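Remedios Dagdag has packed play food for the toy library at Elville since April, and she is fussy about tubs.

"It has to be see-through," she says. "If a child can see the fruit, they ask for it."
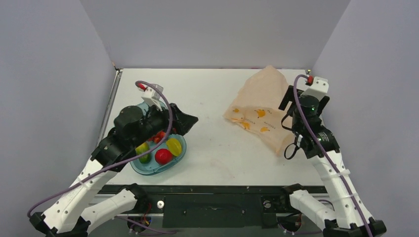
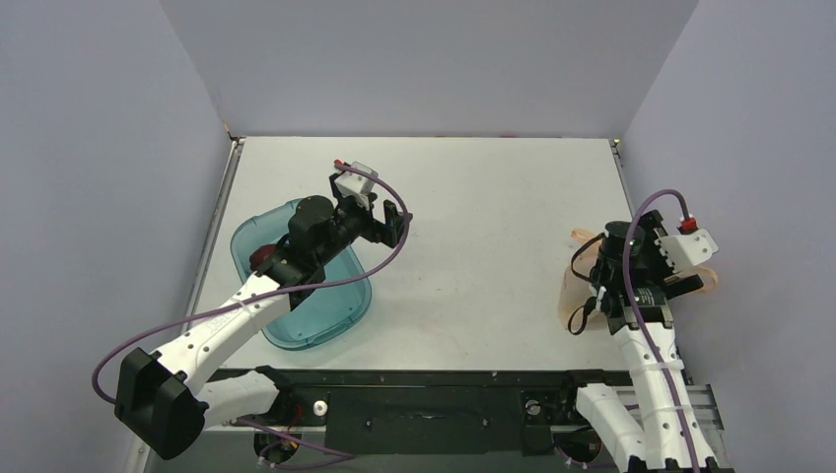
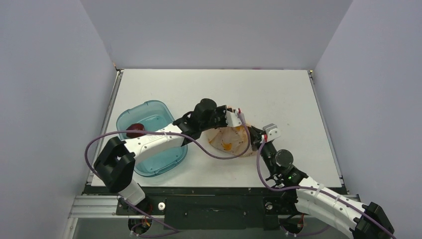
Her list runs to 949 pieces, and 25 went missing last year - mostly strawberries. Paper bags she likes less. "They crumple, and then they tear. A bag does me for 3 loans."

Jayson Talavera, who keeps the shelves, would sooner have lids on everything. Dagdag won't have it. "Lids get lost first," she says.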